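3.2 Study site and ground cover

The survey was made on the common at Clomside, an open grassland with scattered trees that the parish mows two times per year. The soil is a thin clay loam over gravel, and water stays on it after heavy rain. Following the method of Castaño, we placed 300 quadrats along parallel lines and recorded for each one the share of living grass, dead grass and bare soil. Lines were kept away from the road, where salt may change the result.

Cover was not even over the site. Visitors cross the common freely - there is no fixed path - and the trampling moves from one place to another during the season. For this reason we treated wear as a separate variable and gave it a score from zero to four. Shade from the trees was recorded in the same visit.
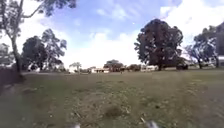
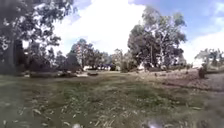
Figure 4. Open grass and trees at the study site.

3.3 Soil compaction

Compaction was measured in August with a hand penetrometer (Judance, 100 mm rod). We took 517 readings in total, at least one in each quadrat. Where the rod met a stone, the reading was discarded and repeated one step to the north. Sudheer Bhat checked the instrument every morning against a reference block, and values above 2000 kPa were measured again by a second person. We used the Sikov correction for dry soil, although it was made for sandy ground and its fit to our clay loam is not fully known. This question is discussed in Section 5.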